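Warum fühlt sich alles anders an?

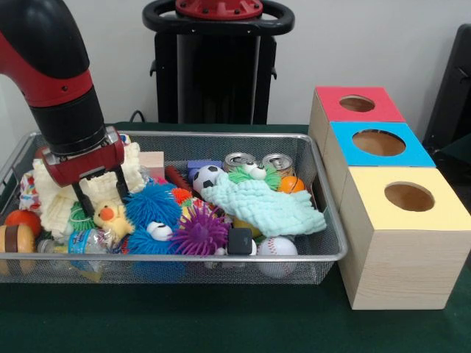

Ein Drahtkorb voller Sachen zum Fühlen: Ente, Stachelbälle, Strickstoff und mehr.

Du kannst mit geschlossenen Augen erkennen, ob du einen Ball oder einen Löffel in der Hand hast. Dafür sorgt dein Tastsinn. Er sitzt in der Haut, und zwar am ganzen Körper. An den Fingerspitzen ist er besonders fein.

In der Haut liegen winzige Fühler. Man nennt sie Tastkörperchen. Manche merken, wenn etwas drückt. Andere merken, wenn etwas zittert oder über die Haut streicht. Wieder andere Stellen in der Haut melden, ob etwas warm oder kalt ist. Die Meldungen laufen durch die Nerven zum Gehirn, und das Gehirn setzt daraus zusammen, was du gerade anfasst.

Weich und stachelig zugleich

Bei Stacheln denkt man an Kakteen oder Igel. Die blauen und violetten Bälle im Korb haben auch Stacheln, aber weiche. Drückst du auf so einen Gummistachel, biegt er sich zur Seite. Ein Kaktusstachel biegt sich kaum. Er ist hart und spitz, und der ganze Druck landet auf einem sehr kleinen Punkt der Haut. Das tut weh.

Grob gestrickter Stoff ist wieder anders. Er besteht aus vielen Schlaufen, den Maschen. Dazwischen ist Luft. Deshalb gibt er nach, wenn du hineingreifst, und deine Finger spüren kleine Hügel und Löcher.

Holz ist fest. Ein Holzklotz hat Kanten und Ecken, und daran erkennt man ihn schnell. Eine Plastikflasche hat eine glatte Wand. Wenn sie leer ist, lässt sie sich eindrücken und knackt dabei - da helfen also auch die Ohren mit.

Probier es aus: der Fühlkorb

Du brauchst:
einen Korb oder eine Kiste
ein Tuch zum Augenverbinden
7 Dinge, die sich verschieden anfühlen

Gut geeignet sind Badeente, Ball, Bauklotz, Wollschal und eine leere Flasche. Nimm nichts Scharfes und nichts aus Glas.

Ein Kind verbindet sich die Augen und greift in den Korb. Es nimmt ein Ding heraus und beschreibt es zuerst: Ist es rau oder glatt? Hart oder weich? Rund oder eckig? Danach darf es raten. Dann ist das nächste Kind dran.

Für Fortgeschrittene: Zieht Handschuhe an und spielt noch einmal. Mit dicken Handschuhen wird es viel schwieriger, denn der Stoff liegt zwischen dem Ding und deiner Haut.

Text: Veronika Kozma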